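Trarniline open day, notes from the trip

Back from the Trarniline open day at Trumbridge, 30th January, typing this up before I forget the lot. Feet hurt. Good day though.

Trarniline is the signals and street lighting yard on the edge of town. They open it up once a year, you sign a sheet, get a vest and a sticker and off you go. Pavithra Bhat met us at the gate. She runs the pole shop and talks even faster than I type. 17 of us in the group, mostly roads people, a couple of parents with kids who wanted to press things.

First stop the pole shop. Long shed, cold, doors open both ends. Masts laid out on trestles waiting for paint. The curved ones take the most room and you have to walk right round them. I'd always figured the bend was just for looks. Pavithra says the arm is ordered to suit the corner, how far out over the lane the head has to hang, where the stop line sits, what the driver at the back of the line can see. She had a drawing for a job of theirs with all the reaches penciled on it. Could have stayed there an hour. Got 15 minutes.

Then the head room, where the signals get put together. Black housings stacked on shelves up to the ceiling, lenses in foam trays. Smells of new rubber. The seals come from Achari, the controllers from Zeltel, and the cabinets get wired on site. They let us hold a full three-light head. Heavier than you'd think, and a lot bigger. From the road you really have no idea. One of the kids could nearly get his arm in the visor up to the shoulder.

Test bench next. They'd wired a whole junction up on a wall, every head, and ran it through its stages. You stand there watching red go to green and wait for your turn like a dope. There is a drawer of old lenses at the end, glass ones, some cracked. Not for sale, I asked.

Lunch was soup and a roll. OK soup. Ran out of spoons.

In the afternoon they talked through sight lines, the part I came for. High head on the arm for people further back, low one on the pole for whoever is sitting at the line. Sounds obvious, but you stop seeing it when you drive every day. Somebody asked about doubling up and got a long answer on trucks blocking the view. Fair point well made, just long.
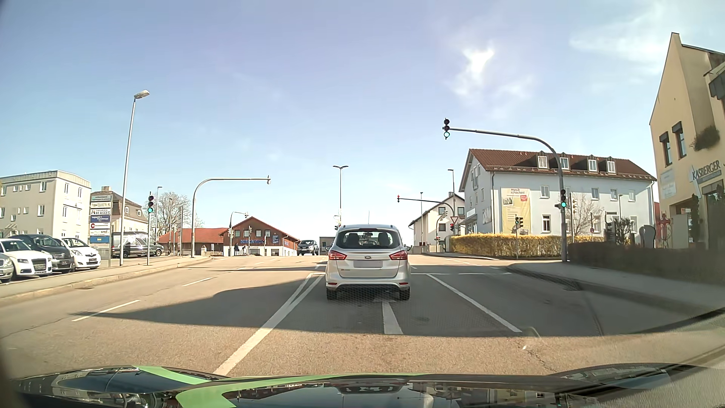 Green overhead on the curved mast, another one lower down the same pole.

Yield signs and small plates are done in the last shed, behind the paint line. Sheets go in flat, come out cut, then the facing goes on with a roller. Very quick hands. There were 400 blanks on a pallet by the door and they said thats a normal week. No photos in there, so take my word.

Ended up in the lamp store. Single heads, double heads, the short flat type. Pavithra is not a fan of the flat ones, hard to get into with gloves on. I liked them.

Few things if you're thinking of going:

Wear boots. The floor in the pole shop is rough and they will turn you back in sneakers.

Parking is on the verge, fills early. We walked from the bus, 3 stops past the library.

Ask to see the drawings. They don't bring them out unless you do.

Sign-up for the next one opens in October, same sheet, same gate. I still have there vest in my bag, will mail it back this week.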